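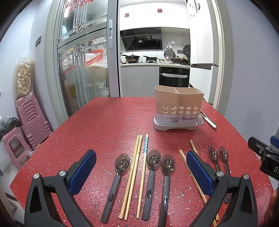 Setting a Shared Table for a Community Meal
Derkport Community Kitchen, Guide for Host Groups
Updated 20 June 2020

Host groups are responsible for setting the dining room before guests are admitted. Please complete the steps in the order given.

Step 1. Confirm the guest count
Obtain the final count from Natalia Meléndez at the front office. The room seats 68. Larger groups must be divided into 2 sittings.

Step 2. Clean the tables
Wipe each table with warm, soapy water, then with a clean damp cloth. Allow the surface to dry fully. Do not use scouring pads.

Step 3. Select the utensils
Match the utensils to the menu. Soups require a deep spoon at each place. Noodle and rice dishes are served with chopsticks, and forks must be available on request. Slotted spoons are for serving only.

Step 4. Set each place
Lay utensils parallel to one another, with handles toward the guest. Chopsticks are set in matched pairs. Return any odd pieces to the drawer marked Spares.

Step 5. Request an inspection
Rutilio Nava or Yesenia Espinoza will check the room before the doors open. Missing or damaged items should be entered in the supply log at that time.

Requests for additional utensils for July meals should be submitted in writing to the front office.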